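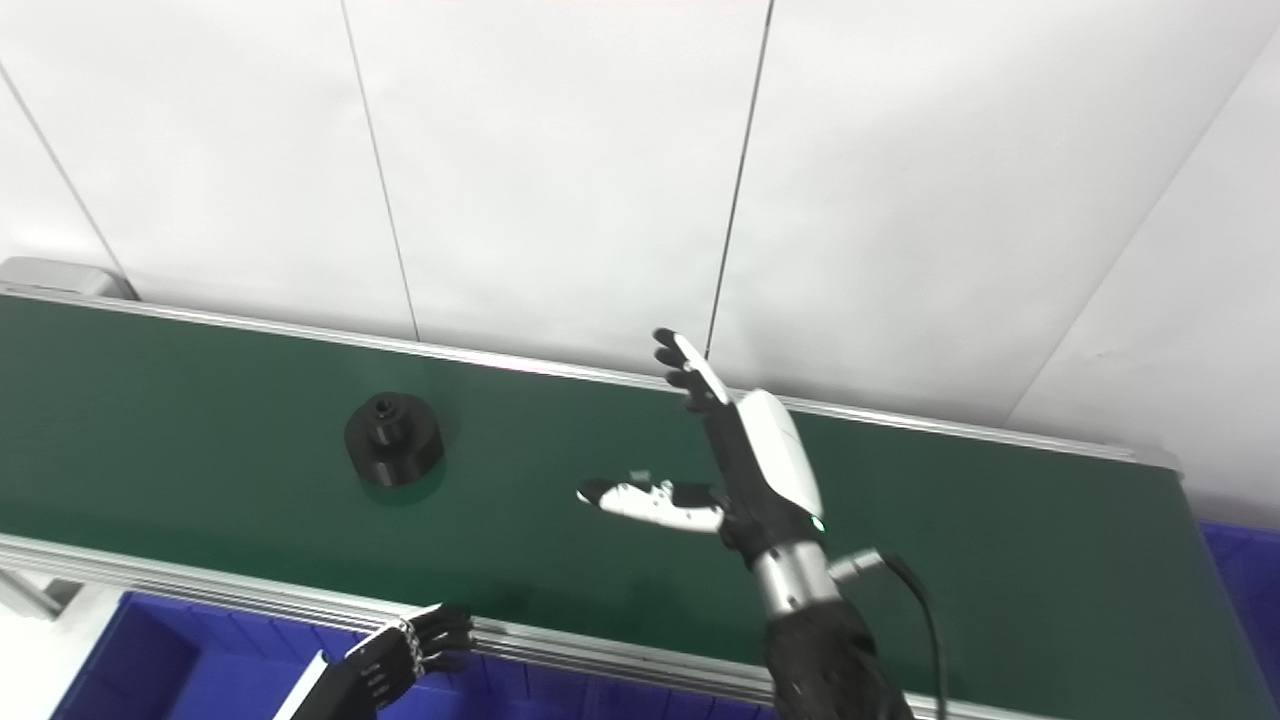 How tight should a flat PVC belt be on a small packing conveyor?
Tight enough that it doesn't slip on the drive roller with your heaviest normal load, and no tighter.

bpugh69
Asking for our line. It's a green belt on an aluminum frame, light parts only. It has been creeping toward one rail since July. I tightened that side at the tail end and it got better for a day, then came back.

worstead_mike
Tension and tracking are separate jobs. Set the tension even on both sides first, then track it with a quarter turn at a time and let it run before you touch it again. Most people don't wait long enough.

S. Tremblay
Check the frame with a level before any of that. Ours drifted for 3 weeks and it was one leg sitting low.

polak_belts
I disagree with the quarter turn. On a short conveyor that's a lot. I go an eighth and mark the bolt head with a paint pen.

worstead_mike
Depends on the thread. Quarter turn has been fine on mine – 16 foot frame, same type of belt.

bpugh69
Mine is shorter than that. The leg could be it, I'll look. Does cleaning matter? There's some residue on the underside.

S. Tremblay
Yes, clean the rollers too. Buildup on one end of a roller will push the belt over. Mild soap and a damp rag, let it dry before you start it.

polak_belts
And don't use solvent on PVC, it goes stiff.

bpugh69
Front left leg was low. Leveled it, wiped the rollers, backed the bolts off to even. Running straight so far, will check again at 3 p.m.

Branwen Pugh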